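Founders' Circle - minutes of the August meeting

Opened 6:30 p.m. in the upstairs room. Minutes of the last meeting were accepted with one fix: the Jernico talk was on pricing, not hiring.

1. Matters arising

The shared folder of contract templates is up and people are using it already, which is great to see. The mentor sign-up sheet is still half full. Anyone with a free hour before the next meeting, please put your company name down, even if you only want to listen in.

2. Main topic: paying for growth without selling more of the company

We gave this most of the evening and it deserved it! Fisen went first. They make booking software for small repair shops and have taken no outside money since the first check. They started with customers paying for a full year up front, at a discount of two months. That cash paid for their second hire. They were very open with the numbers: the first yearly plan sold for 3410 dollars, and they said they nearly talked themselves out of asking for it.

Points from the discussion that followed:

Prepaid money is still owed as work. Fisen keeps it in a separate account and moves one month's share across at a time, so they always know what they could refund.

A discount should have an end date. Two companies said theirs had quietly turned into the regular price, and raising it later was painful.

Ask for the yearly plan after the customer has used the product for a while. Asking on day one got Fisen mostly silence.

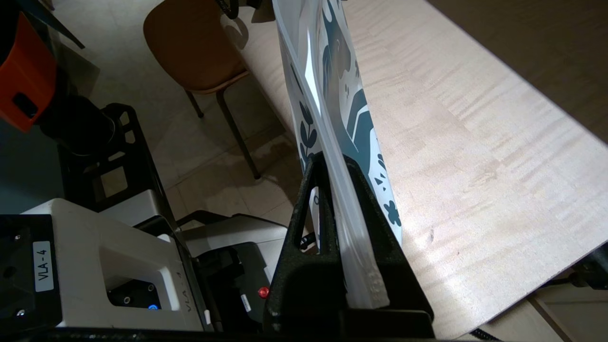

Plasby disagreed on the last point, saying that they ask on the very first call and that the customers who say yes then are the ones who stay. Their buyers have yearly budgets and would sooner sign once than explain a monthly bill to their own bosses. Fisen sells to owners who pay from their own pocket, so both may well be right. It was a lively back and forth and we ran over by a good bit.

Loans came next. Adebisi has a line of credit from a local bank and walked us through the paperwork. The bank wanted 2 years of tax returns, a list of unpaid invoices and a personal guarantee. The guarantee was the part everyone wanted to talk about. Adebisi signed one with a cap on it, and the cap was only offered when they asked. They draw on the line for up to 4 weeks when a big customer pays late, then clear it. The room was clearly impressed with how calm this has made their month-end.

Question from the floor: does a credit line put off investors later? Adebisi has had one conversation with a fund since then, and the fund asked for the terms and moved on. Jernico would like to hear from more companies before we treat that as an answer. Agreed to carry it over.

3. Demo night

Jernico reported. The date is nearly settled with the venue and the format stays the same as last time - short talks, no slides with more than a few words, plenty of time to mingle. The budget is 3000 dollars, with food as the biggest line. There was strong support for a table where visitors can try products themselves. 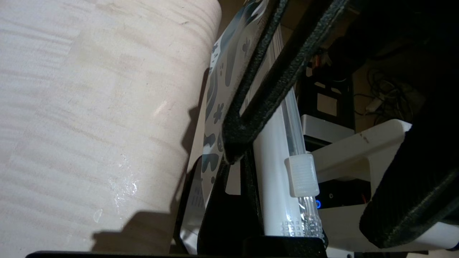
Plasby will write the invitation and send it around for comments. Fisen offered to handle check-in at the door with their own software, a fine test for it.

4. Any other business

One member is looking for a part-time bookkeeper who understands prepaid revenue. Replies through the mailing list, please.

Request to start the main topic earlier next time. Agreed with enthusiasm.

Actions

Fisen - post the spreadsheet for tracking prepaid plans, with the figures taken out.
Adebisi - share the list of questions to ask a bank before signing.
Plasby - draft demo night invitation.
Jernico - confirm the venue, and collect experiences of investors and credit lines.

Closed 8:50 p.m. Next topic: when to make the first sales hire.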